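On ne pleure plus au cinéma, et je trouve ça dommage. Enfin si, on pleure, mais en cachette, en regardant le plafond, en faisant semblant de chercher son écharpe sous le fauteuil. Je l'ai fait pendant des années. J'avais une technique très au point, qui consistait à me gratter longuement le sourcil pendant le générique.

Je vais beaucoup au Quintanilla, une salle de 70 places avec des fauteuils rouges qui grincent et un chauffage à l'humeur variable. En avril, on y a repris *Skandurstead*, un vieux mélo nordique que j'avais vu adolescente et dont je gardais un souvenir vague (des moutons, une lettre, un bateau qui part sans la bonne personne dedans). J'y suis allée avec mon amie Latrice Nakamura, qui ne pleure pas, elle, mais alors jamais, même aux enterrements, et qui s'était bien moquée de moi dans le bus.

Vous devinez la suite. Au moment de la lettre, j'étais partie. Et derrière nous, quelqu'un a ri ! Pas méchamment, je crois, plutôt ce petit souffle par le nez qu'on fait quand une scène en demande trop. Ça a suffi à me faire ravaler le reste, et j'ai passé la dernière demi-heure à me tenir bien droite, comme à un entretien d'embauche.

## Le petit souffle par le nez

C'est à lui que j'en veux. On a appris, je ne sais pas trop quand, à se méfier d'un film qui fait pleurer. Les violons arrivent et on se raidit, on se dit qu'on nous manipule. Mais bien sûr qu'on nous manipule ! Une comédie aussi nous manipule, et je n'ai jamais entendu quelqu'un sortir d'une salle, vexé, en disant : « C'est malhonnête, ils ont tout fait pour que je rie. » Le film d'horreur, pareil, on paie exprès pour sursauter. Il n'y a que les larmes qu'il faudrait mériter, obtenir avec sobriété, de préférence en plan fixe et sans musique.

J'exagère un peu. Il y a des mélos affreux, paresseux, où l'on tue un grand-père à la vingtième minute parce qu'on ne savait pas quoi faire de lui. Je ne défends pas ceux-là. Je défends le droit de se laisser avoir par les autres, et je défends même, allez, le droit de se laisser avoir par le grand-père si on a eu une semaine pourrie.

Ma grand-mère à moi allait au cinéma pour ça. Elle choisissait ses films là-dessus, elle demandait à la caissière si c'était triste, et si la réponse était tiède elle rentrait chez elle. Elle pleurait bruyamment, se mouchait de même, et ressortait ravie, avec une faim de loup. Sa voisine de palier faisait pareil, elles comparaient ensuite en épluchant des haricots. Je ne crois pas qu'elles se soient jamais demandé si le réalisateur avait été honnête avec elles.

## Et chez soi ?

On me dit souvent qu'on peut très bien pleurer devant son écran, sous une couverture, tranquille. C'est vrai et je ne m'en prive pas. Ce n'est quand même pas la même chose. Chez soi on met sur pause, on va boire un verre d'eau, on regarde son téléphone et c'est fini, la lettre peut bien brûler, on a perdu le fil du chagrin. Dans une salle on est coincé avec des inconnus qui respirent, et à un moment on entend un reniflement trois rangs devant, puis un autre à gauche, et on comprend qu'on est plusieurs à aimer cet idiot de berger. Je ne connais pas beaucoup d'endroits où ça arrive encore, à part peut-être les mariages, et les mariages coûtent plus cher.

Latrice, à qui j'ai fait lire ce texte, trouve que je mélange tout et qu'on peut être bouleversé avec les yeux parfaitement secs. Elle m'a dit que le plan du bateau lui avait serré la gorge jusqu'au lendemain. Je veux bien la croire. Je lui ai répondu que c'était très mauvais pour la gorge, et on s'est un peu disputées, et puis on est allées manger des nouilles.

Je suis retournée voir *Skandurstead* la semaine suivante, toute seule, à la séance de 14 heures. J'ai pris un fauteuil au milieu, j'ai posé mes mouchoirs sur l'accoudoir, bien en vue, et j'ai pleuré de la lettre jusqu'aux lumières sans me gratter le sourcil une seule fois. Une dame m'en a demandé un à la sortie. Je lui aurais donné le paquet.

Ma marque du moment, c'est Vinda, avec des petites fleurs et un chien tout blanc qui a l'air d'un nuage.

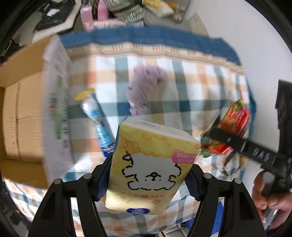 ## Vos films à mouchoirs

Envoyez-moi vos titres, même les plus honteux, surtout les plus honteux. J'ai déjà reçu *Puditz* deux fois, et je ne l'ai toujours pas vu. Pas de dessins animés avec une maman biche, par pitié, je n'ai pas fini de m'en remettre.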